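Ticket 1571: spare gripper fingers, budget for second table
Opened by: Aravind Sundaram, Vivside

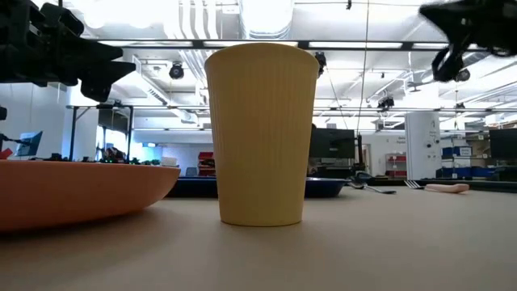 Do we need to buy a full spare gripper for each arm, or are spare fingers enough?

Spare fingers are enough for this year. Please order 2 sets per arm and keep one complete gripper for the whole site.

Vignesh Lobo, 14:10: Zusitz quotes 87 dollars per set, delivery in 19 days. Shipping is not included.

Aravind: Thank you. I will put it in the June budget. Status: waiting for approval.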